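Foro Rantala > Casa y rincones > Mi escritorio junto a la ventana

gretside_50
¡Por fin tengo el escritorio como quería! Madera brillante, cortina larga detrás y flores, que me cambian la habitación entera. 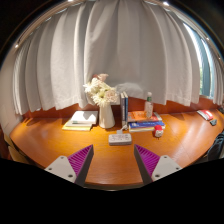
El jarrón blanco, con los libros al lado.

tinasis
¡Qué bonito! Yo bajaría el jarrón al suelo, eso sí: con 2 codos y un cuaderno abierto, acaba volcado.

gretside_50
¡Ni hablar, las flores se quedan! Lo que sí me sobra son trastos: libros apilados, el adaptador rojo y blanco, la botella...

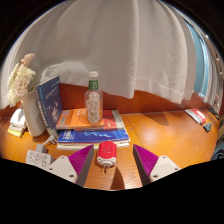
Los libros los quiero a mano, así que irán a un lado, tumbados.

skeltville210
No estoy de acuerdo con tinasis, arriba lucen muchísimo. Yo quitaría el agua, que cerca del papel me da pánico.
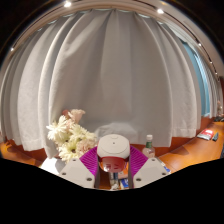
Y un portalápices de 15 euros, ¡que ordena una barbaridad!

tinasis
Vale, me rindo con el jarrón. ¡Con la botella no!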